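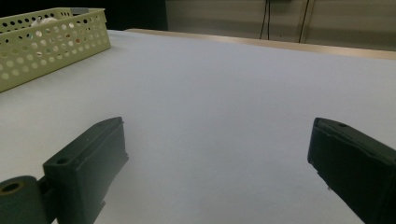
Recording cloth demos with two hand-held grippers

I've been collecting folding and tidying demos for the Grollow project since June, and I get asked for my routine often enough that I'm finally writing it down. None of it is fancy. You need a plain table, a basket, a few cloths and a pair of hand-held grippers with a camera on each one. My notes assume you've already got the Listov recorder installed and talking to both cameras.

Step 1. Sort out the table

I like a pale, matte top. Shiny ones throw reflections that slide about as your wrist moves, and the tracker hates them. Put the basket at the far left and leave it there for the whole batch (a bit of masking tape on the table helps if you're as clumsy as I am). Leave the middle clear, wide enough for two hands to work without bumping knuckles.

The background can stay dull. I used to hang a sheet behind everything and it kept moving in the breeze from the heater, so I gave up. A still wall with a few cables on it has never caused me any grief.

Step 2. Calibrate, then do the wiggle

Open both grippers fully, close them fully, and do that 3 times while the recorder is in setup mode. Then wave each one slowly over the table in a big figure eight so it can build its map. Go slower than you think you need to! My first week of data was mostly thrown out for rushing this bit.

Check the fingers while you're there. If one has worked loose at the screw, tighten it now, because a wobbly finger means your recorded opening width is nonsense.

Step 3. Start each cloth differently

You want the learner to see plenty of messy beginnings. Drop the cloth, scrunch it, half fold it, leave a corner sticking out. Patterned cloths are my favourite for this — a coloured spot that disappears under a fold and pops up again gives you something easy to follow when you're checking the footage later.

I record in blocks of 10, then swap to another cloth. After two blocks with the same one I catch myself starting from the same scrunch every time, and I'd bet you will too.

Step 4. Make the grasp

Come in low, with the fingers open and one a touch higher than the other, and stop just short of the fabric. Hold that for a breath. Then slide in over a single fold and close gently. The little pause makes it much easier to mark where the approach ends and the grasp begins.

Keep your bare fingers on the handle. It's so tempting to reach over and flick out a stubborn corner, but the robot can't do that, so the take is spoiled. If a grasp misses, back off and try again with the gripper. I keep those takes and tag them "retry", and they've been some of the most useful ones in the set.

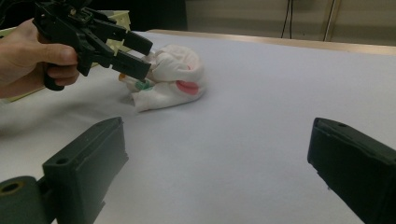
Pongsak Klinhom reckons I'm too soft on retries. His rule is one second attempt per take and then stop the recording, as he found that long fumbling stretches taught his model to hover. I've left mine in so far, but I tag them carefully enough that they can be pulled out.

Step 5. Check before you pack up

Watch the last take from each block at double speed, both cameras side by side. I'm looking for dropped frames, a sleeve over the lens, or one gripper's clock drifting away from the other. My longest sitting was 26 takes, and the last few were so sloppy I binned them. Take breaks.

When you're happy, export to the shared folder with the cloth name first and the take number after it. If the export stalls, close the preview window and run it again.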